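Setting up your Sollbridge kitchen timer and socket
Part 3: First-time set-up
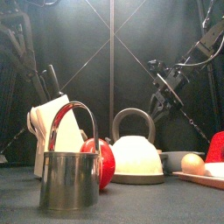 Steel pail, knife block and white kettle on a dark worktop.

Right, you've got the lid off the box and the bits spread out, so let's get this thing talking. I'm Diễm Phan, and I wrote these notes after fitting the same timer in my own kitchen and then in my mum's, which has far worse wiring and a lot more biscuits. If you skipped Part 2 (checking your sockets), please go back and read it. I'll wait!

You'll need the plug-in socket unit, the little round display, the Ceren battery pack that goes in the back of it, and a small crosshead screwdriver. The one in the box is rubbish, so use your own if you have one.

3.1 Putting the battery in

1. Turn the display face down on a tea towel. The front scratches if you so much as look at it.
2. Undo the single screw and slide the cover towards you. It's stiff the first time, so push with both thumbs.
3. Drop the battery pack in with the label facing up. The two brass tabs should touch the two springs.
4. Slide the cover back and do the screw up finger tight, then a quarter turn more.
5. Turn it over. You should get a row of dashes and one long beep.

Note: no dashes? Take the pack out, leave it for a minute and try again. Mine did nothing on the first go and I was halfway through a cross email when it came to life.

Caution: don't use loose AA cells, even though they very nearly fit. They rattle about, and you'll lose the time every time somebody shuts a drawer.

3.2 Pairing the display with the socket

1. Plug the socket unit straight into the wall. No extension leads, and don't stack it on top of another timer.
2. Hold the green button on the socket until the light blinks.
3. Within 12 seconds, press and hold SET on the display. It's a bit of a dash if your socket's behind the bread bin, so get somebody to help or stand the display nearby for now.
4. When the dashes turn into 0:00, let go of both. You're paired.

If you get E2 on the display, you were too slow. Everyone is. Unplug the socket, count to five and start again at step 1. The older Harnik display pairs in the same way but shows a flashing dot where ours shows zeros, and it beeps twice.

3.3 Setting the clock

1. Press SET once. The hours flash.
2. Use the side arrows to change them, then press SET again for the minutes.
3. Press SET a third time to save. If you wander off before the third press it forgets the lot (ask me how I know).

The clock does not change itself in March when the hour goes forward, whatever it says on the side of the box. Hold both arrows together and it'll jump on by one hour.

3.4 Your first countdown

Pick something harmless for your first try. I used a bedside lamp brought through from the other room, so I could see it go off.

1. Switch the lamp off and plug it into the socket unit.
2. Press MODE until you see the hourglass.
3. Set 2 minutes with the arrows and press SET.
4. Switch the lamp on. The countdown starts by itself.
5. At zero you'll hear a click from the socket, the lamp goes off and the display beeps until you press any button.

The longest countdown you can set is 125 minutes, and after that it rolls round to one again. For a slow cooker or anything else that runs all afternoon, use the daily programme in Part 4.

Caution: don't use the socket with heaters, tumble dryers or anything that mustn't be switched off without warning. Freezers are the big one. And don't use the timer as an excuse to leave something cooking while you're out, please!

3.5 Where to put the display

It has a magnet on the back and a fold-out foot. I like mine on the fridge, but Mum has hers on the windowsill with the foot out. Keep it well away from the hob and out of the splash zone by the sink. It isn't waterproof, and steam gets in behind the screen and leaves a foggy patch that takes days to clear.

If you'd like it on the wall, the Mayrhofer bracket fits. Screws come with it, wall plugs don't.

Notes last updated April 5, 2018. Code 79 on the display has been moved to the fault list in Part 6.

Next: Part 4, Daily programmes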